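6/14/14

So I finally got over to Josbridge to see the new bridesmaid line at Pandusance, and I have to tell you, I stayed a lot longer than I meant to! The shop cleared out its whole back room for it – 64 dresses on the racks, all from the Sproģis summer collection, in sizes 2 and up. Prices start at $237, and alterations are included if you order before the end of July.

The colors are softer than last year's. Lots of dusty blue, a really pretty sage, and one coral that I kept going back to. Most styles come floor length or tea length, and the chiffon ones have pockets (yes, pockets, in a bridesmaid dress!). Lorne Landry, the owner, told me the tea-length blue is already the one brides ask for first, and nearly everyone who tries it wants the matching wrap too.

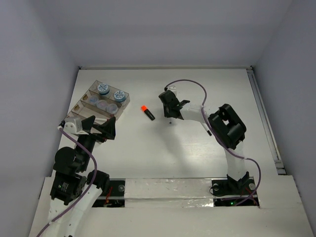
Fittings run 45 minutes and you do need to book, especially for Saturdays. Bring the shoes you plan to wear, and your jewelry if you've picked it out. I'd put the small stuff in a clear plastic organizer with dividers, like the smoky brown one with the two little blue-and-white lidded jars in it, so you aren't digging for an earring while your whole party waits. Groups of five or more get the big mirror room to themselves, and that goes fast, so call the shop early in the week.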